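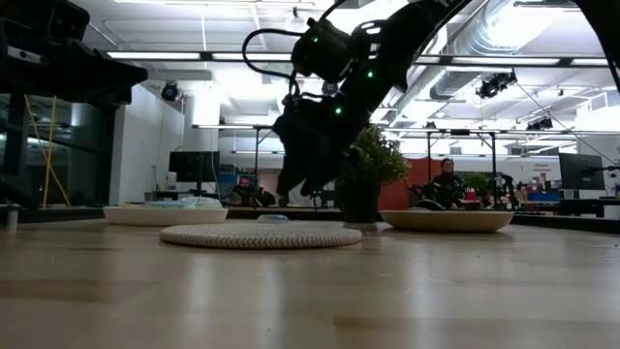

Light wood and a potted plant, a pairing that needs a good saucer.

Looking After a Wood Table Through the Winter

By Shota Kuroda
11/29/19
45 shares | 8 comments

The leftovers are packed away, the last of the folding chairs has gone back down to the basement, and I have finally had a proper look at our dining table with the cloth off. Oh dear! There are two white rings, a sticky patch where the cranberry dish was, and a long scratch I'm choosing to blame on the carving board. We bought that table secondhand in Dakville the year we moved to Ollasby, and it has been through a lot of dinners since then, so I've had plenty of practice at putting it right again.

Start with a good cleaning, and I do mean start there, even if the rings are the thing bothering you. Put a few drops of dish soap in a bowl of warm water, dip in a soft cloth, and wring it out until it hardly drips at all. Wipe with the grain and go over it straight away with a dry towel. For dried-on food, lay the damp cloth over the spot for a minute and then lift it with the edge of an old plastic card. I keep an expired library card in the drawer just for this (it has outlived two better scrapers).

White rings next. A white ring is usually moisture caught in the finish, and those are the ones you have a good chance with. Leave it alone overnight first, as some fade by themselves. If it's still there in the morning, rub a little petroleum jelly over it, let it sit for eight hours, and wipe it clean. My mother swore by mayonnaise, and it does work, but then your dining room smells like a sandwich and the dog gets interested. Dark rings are a different matter. Those have generally gone down into the wood itself, and you're looking at sanding and refinishing, or a well-placed fruit bowl.

Plants are the worst offenders in our house, I'm sorry to say, much as I love them. An unglazed clay saucer lets water through, slowly enough that you won't notice until you move the pot in February and find a dark circle waiting for you. Use a glazed or plastic saucer, with cork or felt pads under it so air can get in between. Better yet, carry the plant to the sink, water it there, let it drain well and bring it back. I move mine a few inches whenever I dust, so the wood fades evenly and I get a look underneath at the same time.

For fine scratches, try a walnut first. Rub the meat of it along the scratch, give it 6 minutes, and buff with a soft cloth. It won't fill anything, but the oil darkens the pale line and your eye slides right past it. Leave this one out, please, if anybody at your table has a nut allergy. A wax filler stick in a matching color does the job too. On an oiled table you can go a step further with a scrap of 800 grit paper, going very lightly with the grain, and then a fresh coat of oil. Don't do that on varnish or lacquer, where all you'll get is a dull patch to keep the scratch company. I know because I did it to a Skutel side table, and there has been a lamp on that spot ever since.

If you do use oil, spread the rags out flat outdoors to dry, well away from anything that can burn, or drop them in a metal can of water with a lid on. Oily rags left in a heap can heat up and catch fire on their own. Please don't skip this part.

Dry air is hard on wood once the furnace is running day and night. Keep the table away from the heat register if you have the room, and if you haven't, shut that register or fit one of those plastic deflectors over it. I aim for 45 percent humidity in the dining room, which keeps the leaves fitting together nicely, though in a really cold spell I let it drop so the windows don't run with water.

Then there's wax. I put on a thin coat of Shibata paste wax a couple of times a year, with an old T-shirt, and I do mean thin. Leave it to haze over, then buff until your arm complains. Too much wax goes smeary and holds every crumb and fingerprint. Try any new product on the underside first, where only the dog will see it.

I'm off to deal with that cranberry patch now, and then the tablecloth, which has gravy on it in three places.

Related
Getting Candle Wax Out of a Tablecloth
Quieting a Squeaky Dining Chair
What to Do With Half a Can of Pumpkin
Winter Watering for Houseplants
Sharpening Kitchen Scissors at Home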